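Search this site
Search for:

Fitted sheets that stay on the corners

Posted in Bedroom and linen by Babar Mohmand
9 comments

In our first apartment in Canada the mattress was thicker than any I had before, and every Sunday I was putting the same corner back. My wife believed that the elastic was finished. She was partly right, but the bigger problem was the depth of the pocket, and this I only learned after I had bought the same wrong sheet again.

Before you buy anything, measure the height of the mattress at the side, with the topper on it if you use one. Do it at the corner and also in the middle, and take the larger number. The pocket of the sheet should be deeper than this by at least 3 cm, so that the elastic can go under the mattress and hold from below. On many packages the depth is printed in very small letters on the back. If it is not printed, I leave the package in the store.

Cotton also shrinks, mostly in the first washes. A sheet marked 100 percent cotton which fits exactly when new will be too small by November. Wash it in cool water and take it out of the dryer while it is still a little damp, then pull the seams straight with your hands. The wrinkles will be fewer — not gone, but fewer — and the elastic lives longer because it is not baked.
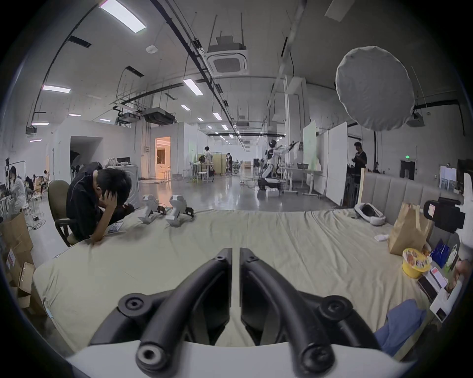 For putting the sheet on, the order matters more than strength. Start with one corner at the head, go to the opposite corner at the foot, and then do the other two. The last corner will be tight. Lift the mattress with one hand from below and do not pull the fabric by its edge, this is how the stitches open. I have repaired such a seam and it took me a whole evening.

If the sheet is good but the elastic is tired, you can buy straps with small clips that go across under the mattress. I use the ones from Nestby. The Skaltard type has stronger clips, but they left marks on my thin percale, so I keep them for flannel. Put the clips a hand's width from the corner and check that no metal part touches the mattress cover.

Colour is a matter of taste. Beige and khaki forgive more than white, and for children I would choose something darker. Wash dark sheets inside out and never together with towels, the lint stays for weeks.

One more thing, from my neighbour Benedikt Kofler: mark the bottom right corner with a few stitches of coloured thread. Then you do not turn the sheet three times in the evening when you are already tired.

108 shares

Related tips
Folding a fitted sheet without a table
How often to turn a mattress
Removing lint from dark cotton
Storing winter blankets in a small closet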